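Flosora Bedside Lamp: small, warm and very easy to love

I've been through a silly number of bedside lamps, and most of them had the same fault: the lowest setting was still bright enough to wake the whole house. So when I spotted the Flosora in February I was hopeful but braced for another dud. Well, I love it!

The dimmer is a chunky dial on the base, with 16 steps from full reading light down to a faint amber glow. You can find it half asleep without knocking your water over (I've tested this more than I'd like). A charge has been lasting me seven nights, reading for an hour or so each time. 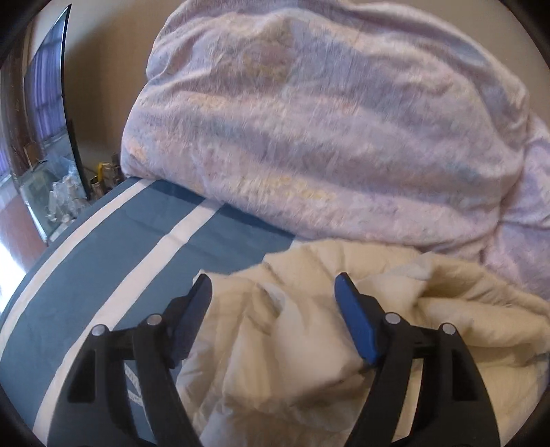

Yaowalak Kongkaew
Homes and Bedrooms Writer

The shade tilts as well, and I didn't expect to care about that, but it throws the light onto the page and leaves the other pillow in the dark. Lovely if one of you sleeps early and the other has three chapters left. At full power it's good enough for sewing on a button, too.

Grumbles? The charging cable is far too short, and the cream shade shows every fingerprint. I'd also like a proper off click at the end of the dial – sometimes I've left it on the lowest glow until morning. I've already ordered a second one for the spare room, in green this time.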